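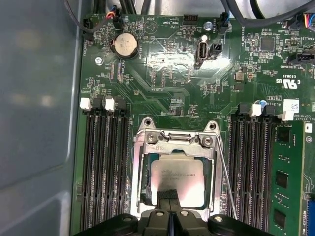 Esi Nutsugah asked whether the cell would be ready for the open day or whether we should tell Flambridge to expect a video.

Ticket 687
Status: open, waiting on parts
Raised by: Delyth Pugh
Assigned to: Khalil Obeidat
Summary: pick program stops with a force fault over the CPU socket during the demonstration run

09:40 DP. Rehearsed the visitor sequence on the server board. Program halts when the foam pad touches the heat spreader. Pendant shows contact force above limit. Same result after restart.

10:15 KO. Limit in the demo program is set to 13 N. The workshop program has a higher value and does not fault. Please do not copy the workshop value across. The demo limit was agreed with Bellis for running with visitors at the rail.

10:50 DP. Understood. Approach speed reduced by half. Fault still occurs, slightly later in the descent.

11:30 KO. Checked the log. Force reading is already off zero before contact, so the sensor is being zeroed in the wrong pose. The zero command runs at the home position with the wrist level, then the wrist tilts for the approach. Moved the command to the hover point directly over the socket.

12:05 DP. Three clean runs, then a fault on the fourth. Different code this time: 359, position deviation.

13:20 KO. 359 points to the fixture. Has the chassis been clamped, or is it only resting against the stops?

13:35 DP. Resting against the stops. The clamps went back to Wedora with the old table.

13:50 KO. Then it will creep. Fit two toggle clamps and teach the socket position again. Keep the retention lever out of the approach path when you do.

14:10 Nest James. Masteo can lend two clamps, collection tomorrow morning.

14:25 KO. Reply for Esi: plan for the live run, with the video loaded as fallback. I want a repeat test overnight with the clamps on before I close this. Target is 1000 cycles with no fault.

14:30 DP. Will start it tomorrow at 17:00 and post the log here.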